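Stestard Dry Cleaning — Common Questions

How long does an order take?
Two working days for shirts and pants. Coats and wedding dresses take longer, and we give you a date at the counter.

Do you take hangers back?
Yes, plastic or wire. Leave them in the bin by the door.

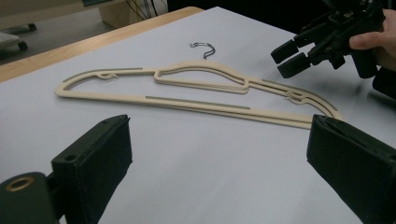
What if I lose my ticket?
Bring a photo ID. We can look up the order by name or phone number.

Where do I park?
There are 22 spaces behind the store — enter from Caltatero Street.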